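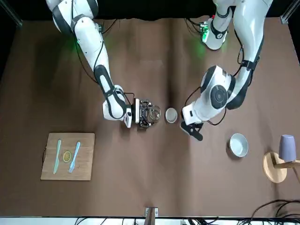
## Bowls and boards: setting out before you cook

Most of the mess in a small kitchen gets made in the ten minutes before anything goes on the stove. Packets are open, there's an onion half chopped and the only clean bowl is at the back of the cupboard behind the colander. Setting out first fixes a good deal of that. You need a clear stretch of table or bench, a cutting board and 3 bowls: one small glass, one small white or plain, and one large and wide.

### What each bowl is for

**Small glass bowl.** Use it for anything you need to see from the side, such as oil and vinegar before they're whisked, or yeast in warm water. Clear glass also makes it easy to check that a cracked egg has no shell in it before it goes in with the others.

**Small white bowl.** Salt, chopped herbs, garlic, spices measured ahead of time. Dark spices show up well against a pale glaze, so you can tell at a glance whether the cumin has gone in already.

**Large bowl.** Wide and shallow beats tall and deep for most prep. You can get both hands in, toss a salad without losing half of it over the side, and scrape it out with one pass of a spatula. It doubles as the serving bowl if it's decent looking.

Ceramic is heavier than it looks when full. Fill it where you'll use it and don't carry it the length of the kitchen.

### Where to put things

Put the board on the side of your knife hand and the large bowl on the other, with the small bowls between them. Left-handers swap everything over. Leave a hand's width between bowls so you can lift one without knocking the next.

Keep the bowls back from the edge of the table. If there are kids or a dog in the house, go further back again.

Standing the board long side towards you suits a narrow table. It takes up less width, and you can slide the chopped food to the far end while you carry on at the near end.

### Keeping the board still

- Dampen a dish cloth or a sheet of paper towel, wring it out and lay it flat under the board.
- Press down on each corner. If it rocks, the board has warped. Turn it over and try again.
- Rubber shelf liner works too, though it needs washing more often than people think.

### Looking after a wooden board

Wash it by hand in hot soapy water straight after use, both sides, even if you only used one. Wetting one side and leaving the other dry is what bends a board. Stand it on its edge to dry, away from the heater.

Oil it when it starts to look grey or feel rough. Food-grade mineral oil from the chemist is fine. Wipe on a thin coat, leave it for 30 minutes, then rub off whatever hasn't soaked in. A board that gets daily use wants doing every month through winter. By October ours can usually go a bit longer between coats.

For onion or garlic smell, scatter coarse salt over the surface, rub it in with half a lemon, rinse and dry.

Raw meat gets its own board. Ours is plastic and goes in the dishwasher.

### Glass and ceramic

- Let glass cool before washing. A hot bowl under a cold tap can crack, and the crack may not show until next time.
- Don't stack glass inside ceramic without something between. A folded serviette or a coffee filter will do.
- Grey marks on white glaze are generally metal from cutlery, and bicarb soda mixed to a paste with a little water will lift most of them. Rub with a soft cloth, not a scourer.
- Throw out any bowl with a chip on the rim. It can hold pegs or screws in the shed if you can't part with it.
- Cloudy glass that comes clear when you wipe it with vinegar has a mineral film. If it stays cloudy, the surface is etched and won't come back.

### Packing up as you go

Once a small bowl is empty, it goes in the sink or gets used for scraps. Wipe the table whenever there's a pause, and dry it as well if it's timber, as rings from wet bowls are hard to shift once they've set.

Put the bowls away in the order you'll want them: the large one at the bottom, small ones inside it with the padding between. Keep the whole set on one shelf at waist height, and stand the board upright beside it. Cake tins and the good platter can go up high with everything else that only comes out now and then.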